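We've had the Pavumano handheld gripper kit since July, on a rental plan from Fimgate. The pair costs 470 a month, calibration included.

Setup took nine minutes from the case, most of it spent on firmware. Tracking relies on a printed marker cube mounted near each handle. Pose dropouts were rare while the cubes faced the camera and frequent once a wrist rolled past the point where only one face showed. Zonik's kit uses larger cubes and handles this better, but it weighs more.

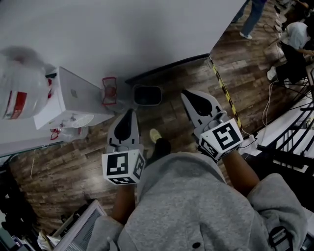

*Both grippers held forward, marker cubes near the handles.*

The fingers are the good part. They close evenly and the pads wear slowly - we logged 4,000 grasps before swapping the first set. Didier Leblanc ran 127 of our test episodes and complained only about the trigger spring, too stiff for long sessions.

Export is the weak point. Timestamps come out in local time with no offset field, and the converter drops the last sample of every episode. Fimgate support confirmed the second bug and gave no date for a fix. I'm keeping the kit for another quarter and patching the converter myself.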